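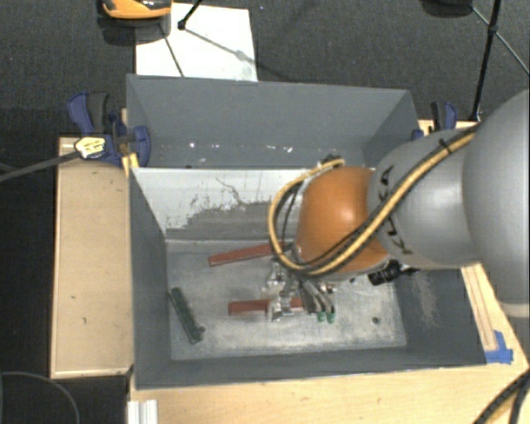 Sorting Bin for Painted Wood Blocks: Project Report
Gholamreza Tehrani and Rosine Leclerc
Domlow Technical College, December 2023

Background

Our project was to build and test a shallow bin for holding small wood blocks. The blocks come from the Brellitz set, which the woodshop uses for first-year fitting exercises. They are long rectangular bars, painted reddish brown or dark green. The shop owns 727 of them, and they used to be kept in cardboard boxes that split at the corners. We wanted a bin that lets the blocks lie flat on the bottom, with room between them, so that a single block can be lifted out without digging.

The bin

The walls slope inward toward the floor. We picked sloped walls after trying a straight-sided box in February. In the straight box the blocks ended up standing on end in the corners and were hard to get hold of. With a slope, a block that lands against the wall slides down and comes to rest on the floor.

The floor is a flat, light gray panel. We left it unpainted after the first coat came off on the blocks. It shows every scuff, and the white dust gets everywhere, but neither of these affected the tests. The back wall has picked up a lot of scratches and dark smears. Rosine cleaned it twice during the semester and the marks were back within a few sessions.

The bin stands on a light wooden base and is held by clamps. We planned to bolt it down, but the clamps let us change the position between tests, so we kept them.

Testing

We dropped the blocks in from the open top, a few at a time, and wrote down how they landed. We ran 13 sessions. In nine of them every block came to rest flat. In the other four, at least one block stopped with an end leaning on the wall. 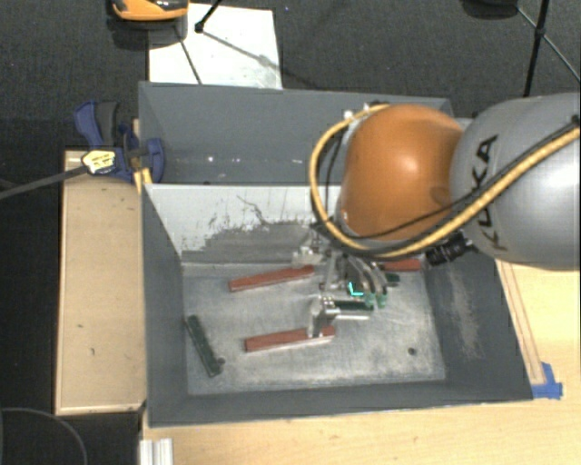 Color turned out to matter more than we expected when writing down positions. The reddish-brown blocks are easy to pick out against the pale floor. The dark green ones are harder to see when they lie close to a wall, and twice we recorded one in the wrong place. A lighter wall color would help with this.

We also looked at the angle the blocks settle at. Most came to rest diagonally. Blocks dropped together often ended up side by side, close to parallel, and these were the slowest to separate by hand. Dropping them one by one fixed that but took much longer.

Problems

The dust was the main nuisance. It collects along the bottom of the walls, and a brush only moves it around. The shop vacuum worked better, but it has to be booked. The small hole in the floor was not a problem, as the blocks are far too big to fit through it.

Next steps

We want to try the Trarau coating on the walls, which the shop already uses on its benches, and repeat all of the sessions with mixed colors. Gholamreza is also drawing a second bin with a steeper back wall. The drawings and the session sheets are in the Tak folder in the woodshop office.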